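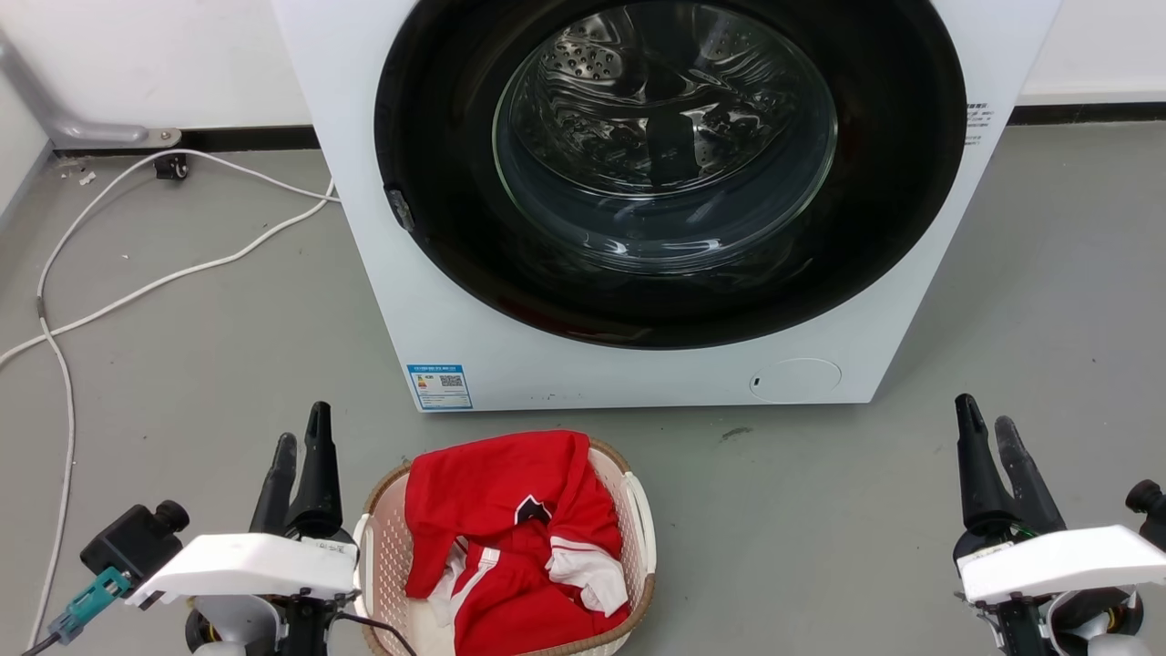 A front-loading washing machine and a laundry basket with a woven rim.

Ustberg laundry room opens its door to the whole neighborhood

August 21, 2019

Folks in Ustberg who have been hauling their wash across town all summer will be glad to hear that the little laundry room on the ground floor of the old Hafþórsson building is open again, and that from this week on you don't have to live upstairs to use it.

The room has been closed since May, when a pipe gave out one weekend and the floor had to come up. It took longer than anyone wanted (doesn't it always?), but the walls have been given a fresh coat of white, the new floor is plain concrete that can be mopped in a couple of minutes, and there is a black baseboard running along the bottom of the wall. It isn't fancy, but it is bright in there now, and people who remember the brown linoleum will hardly know the place.

The washers are front-loaders this time, with the big round glass door, so if you're used to the old top-loaders please give yourself a minute with the instruction sheet on your first visit. The printing on the front of the washer is in Chinese, and the tenants' association Winivari has taped up a sheet by the light switch with the cycles written out in plain English. Most everyday loads will do just fine on the second setting.

Repairs came to $3,757 in all. The housing company Condik paid the larger share, and Winivari raised $1,000 of it at the spring bake sale and the rummage table that went with it, which was a wonderful turnout for a rainy Saturday and deserves another thank-you here. There are 94 apartments in the building, and 23 households from the streets nearby have already asked for a key, so it's a good idea to put your name on the sign-up sheet if you like to wash on weekends.

A few small things to know before you come. Bring your own detergent, and go easy on it, as front-loaders need much less than you'd think. Baskets may be borrowed for carrying things out to the drying lines, but they do need to come back the same day, because there were never enough of them even before the flood. Please check your pockets for coins and tissues, leave the washer door open a crack when you're finished so the drum can air out, and take a quick look inside for the lone sock that always stays behind. Socks that do get left will be pinned to the board in the hallway, as before.

The room is open from seven in the morning until nine at night, every day of the week. Keys can be picked up at the Condik office on the first floor during regular hours, and there is a small deposit, returned when you bring the key back.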